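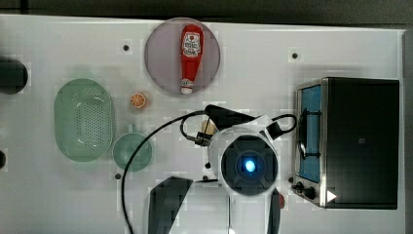 Posted by Pacheco

I have spent most of my evenings this month driving a robot arm round a kitchen table, and a few people have asked what that involves, so I am writing it down while I still remember the dull parts.

The job at the moment goes like this. A ketchup bottle is lying on a plate. The arm has to pick it up, stand it on the table, then fetch a piece of orange and put it on the plate instead. There is a colander, a cup and a toaster oven on the table too. The oven takes no part in this one. It will matter later, when we get to opening doors, but I want the arm used to having it there from the start, as it takes up most of the right side and you can't swing the elbow over that way without thinking.

Nobody writes the movements out. I do the task myself through the arm, the computer records where every joint was and what the camera saw, and after enough goes we train on the recordings and see what it can manage alone. We use a program called Tokunitz for the recording. It is slow to start and it loses its settings if you close it the wrong way, but it keeps the camera and the joints in time with each other, and the one we had before did not.

There are two ways of doing the showing and I have now done plenty of both.

The first is to take hold of the arm and move it. You switch it into the soft mode, where the motors only hold up the arm's own weight, and you push it where you want it to go. It feels like moving a heavy desk lamp. I liked this a lot to begin with. You can feel the bottle touch the table and you don't have to work out which way is left. I did the first 200 recordings this way.

The trouble is that I was in all of them. My hands were on the arm, my sleeve was across the plate, and in a good many my head came in from the top when I leaned over to look. On its own the arm has no sleeve next to it, so what it sees when it is working is different from what it saw when it was learning. You can get round it by recording the movement first and then having the arm play it back while the camera runs, with everything put back where it started. That means each go takes twice as long and the orange has to be put back in exactly the same spot. I drew pencil marks for that. They rubbed off.

The second way is remote control. We have a small arm, the Findik, which is a lighter copy of the big one without any real strength in it. I sit at the side with the Findik clamped to a stool and whatever I do with it the big arm does as well. My hands stay out of the way and the recording is clean first time. I have done 200 of these too, to make the comparison fair.

It is harder than it looks. You can't feel anything through the Findik. When the big arm closes on the bottle, my hand closes on air, so I have to judge the squeeze by watching. The bottle is forgiving because the sides give a bit. The orange is not. Squeeze it and you get juice on the table, and then the next recording has a shiny patch in it that wasn't there before. I keep a cloth on my knee.

There is also a small delay, and it makes you overshoot. You move, nothing seems to happen, you move a bit more, and then the arm does both. The cure is to go slower than feels natural and stop before each pick. I count to two in my head. I found out afterwards that the arm had learned the stops as well, and it now waits politely over the ketchup before doing anything. I am not sure yet whether I mind.

Some things I would do differently if I were starting again:

Sort the cable out first. Ours is long and black and sweeps out across the table on the left, over the edge of the green cup. It is fine when the arm is reaching forwards. When the arm turns, the cable goes with it. I lost a run of good recordings to a cable dragging things about before I accepted that clipping it higher up was worth an afternoon.

Move things between goes. For the first week I put the plate back in the same place every time and was pleased with how tidy it all looked. The trained arm then went to that place whether the plate was there or not. Now I shift the plate a hand's width one way or the other, turn the bottle, and swap the cup and colander over now and then. The colander is oval and light, and when it is knocked it slides quite a way, so I have put it on the far left out of reach.

Think about the colours. A white table is easy to wipe down but the plate is a very pale mauve, and on a bright day there is not much between the two. The bottle is red and gives no trouble at all. I might try a darker plate.

Throw out the bad ones the same day. If I fumble, I say so into the notes straight away. I went back through one batch after leaving it for a while and could not tell which fumbles I had recovered from properly and which ones I had just given up on. I took out 22 from the remote control set and more than that from the hand-moved set, though I didn't write down the second number, and I should have.

As for which is better, the remote control recordings win for this task, with the arm putting the orange on the plate more often than not and only now and again setting off towards the colander. The hand-moved ones did better at one thing, standing the bottle up. I think that is the feel of it. When my hands were on the arm I set the bottle down gently and let go late, and with the Findik I tend to let go a touch early and the bottle rocks. I am going to try mixing the two sets before I record any more.

Counting all the tasks since January, we are up to 1,425 recordings, most of them shorter than a minute. I share the room at Gernusard with two other groups and the arm is only free once they have gone home, so that is a lot of cold tea. My shoulder aches on the right side from holding the Findik out. A lower stool helped. Resting the elbow on the table edge helped more, but it does limit how far you can reach, and you can see it in the recordings – everything happens a bit nearer to the arm than it used to.

Next is the oven door. The handle is a long black bar held off the front on two short supports, so there is a gap to get a finger behind, and the front slopes, which makes the approach awkward. I have tried it four times with the Findik and managed it once. By hand it was easy. I expect I will end up doing the door one way and the food the other, and joining them up in Tokunitz, if it lets me.

If anyone has a good way of keeping a cut orange from drying out over an evening, please leave a comment. I have tried cling film between goes and it takes too long to get off.

Last edited 16 July 2018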